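Transferring a repeat prescription after moving to Potdale

Print this page | E-mail this page

Posted by Jaqueline Hinojosa

I moved from Ivmont to Potdale in October and have not yet been able to register with a practice here. My former surgery has told me that I remain on its list for the present, but that it cannot continue to issue repeat prescriptions indefinitely to an address outside its area. I take one tablet daily for blood pressure and have enough left for 12 days.

I should be grateful for guidance on three matters. First, may a pharmacy in Potdale dispense a prescription issued by my old surgery, or must I travel back to Ivmont to collect it? Secondly, must registration at the new practice be complete before I request any further medicine? Thirdly, the form I was given asks for proof of address, and my tenancy agreement is in my husband's name only. I do not have a utility bill of my own.

I have telephoned the Witkowska Health Centre twice and on both occasions was advised to complete the form and wait.

Reply posted by Prenudel Patient Advice Desk

Thank you for your enquiry. The points are taken in the order in which you raised them.

A prescription sent electronically may be dispensed by any pharmacy you nominate, wherever you live. You are not obliged to return to Ivmont. You may change your nominated pharmacy by asking at the counter of the one you wish to use, and the change should be made before the next prescription is requested. If a prescription has already been sent to the Ivmont pharmacy, ask the staff there whether it can be returned to the system so that it may be drawn down elsewhere. If your old surgery issues paper prescriptions, the form may be posted to you or to the new pharmacy. Please allow several working days for the post.

You should not wait for registration to be completed before making a request. While you remain on the list of your former surgery, it is responsible for your repeat medicine. We suggest that you request the next supply now, and state in the request that you have moved and are in the course of registering elsewhere. Once the new practice accepts you, your name is removed from the old list and any repeats still held there will normally be cancelled. The new practice may wish to see you, or to take a blood pressure reading, before it sets up the repeat on its own system.
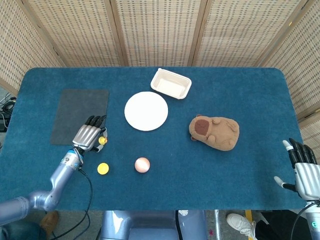
It is therefore sensible to keep the right-hand side of your last repeat slip, or the label from the box, showing the name of the medicine, the strength and the dose. Full records can take some time to arrive, and the slip will allow the new practice to see what you have been taking. If you have recent test results, ask your former surgery for a printed copy.

On proof of address, a practice in England may ask for documents but should not refuse registration solely on the ground that you cannot produce them. If you have a bank statement or an official letter sent to the new address, that will usually be accepted. A short letter signed by your husband, together with a copy of the tenancy agreement, may also assist. Should the practice refuse to register you, ask for the reason in writing.

Should you find that your supply will run out before either surgery is able to help, speak to a pharmacist before you take the last tablet. A pharmacist may in some circumstances provide a limited emergency supply, for which there may be a charge. You may also telephone 111. Please do not reduce the dose or take it on alternate days in order to make the box last.

Reply posted by Ivmont Resident 416

I was in the same position last year. My old surgery gave me one further month and the new one took nearly three weeks to put me on its list. I handed the form in at the desk instead of posting it and was given a receipt, which was useful later when they could not find it. I would also mention that the Witkowska telephone line is busiest at 8.30 in the morning. I rang in the afternoon and was answered without much delay.

I do not know about the tenancy matter. They did not ask me for anything.

Reply posted by Potdale 148

You can choose the pharmacy on the app as well. It is under the prescriptions heading. Mine was changed the same day.

Further note posted by Jaqueline Hinojosa

I am obliged to all who replied. I have requested the next supply from Ivmont and nominated a pharmacy in Potdale. The registration form will be handed in at the desk, with a bank statement.

Print this page | E-mail this page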